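Wear of Grooves in Used Golf Wedges
Project report, Sports Materials course, Varela Technical College
2025-03-24 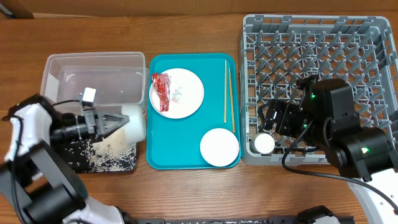 The aim of our project was to find out how much spin a wedge loses when its grooves become old. We compared 2 wedges of the same loft, both made by Dallton. One was new, and the other had been used for two seasons on the practice ground at Carkent, where the bunkers have very coarse sand.

Every wedge hit 204 balls from a mat, with a half swing. We read the spin with the launch monitor of the college. The old wedge gave on average 1,692 revolutions per minute less than the new one. The largest differences came when the ball was wet.

We must mention one weak point. The same student hit all the balls, and he was tired at the end, so the last series is less even than the first.

In April we will repeat the test with a Sorkirska wedge, which has a raw face without plating. We want to see if rust on the face changes the result.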